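Bivow is a software package for planning and controlling robot grasps from wrist-mounted cameras. It is developed by Irniretti and is used mainly on tabletop arms with two-finger grippers. The name covers both the planner and a set of command-line tools for recording and replaying runs.

Bivow works in a closed loop. A perception module, Movis, separates objects from the work surface and passes their outlines to the planner, which scores up to 112 candidate grasps per cycle. The best eight are checked for collisions - first against the table, then against neighboring objects - and one is sent to the arm controller. The loop runs at 50 Hz on a standard desktop computer.

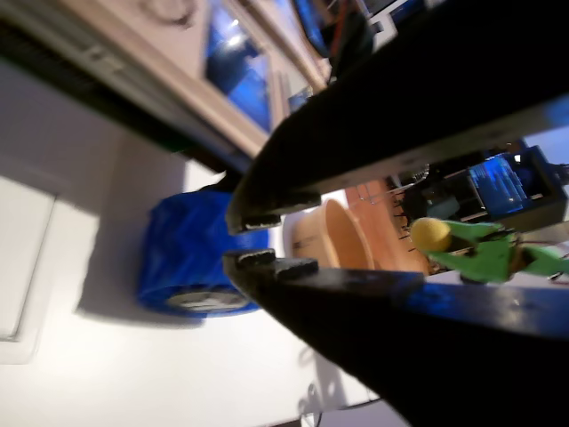

View along the open fingers of a gripper, with a roll of blue tape near the tips.

Objects close to the fingers are a known weak point, as the gripper itself can hide part of their outline. Version 2 added a finger mask, which removes the gripper from each camera image before the outlines are computed. The mask must be made again whenever the finger pads are changed.

Recorded runs are stored in the Mathias log format, with a default limit of 2000 steps per file. Longer runs are split automatically. Support for three-finger grippers is experimental.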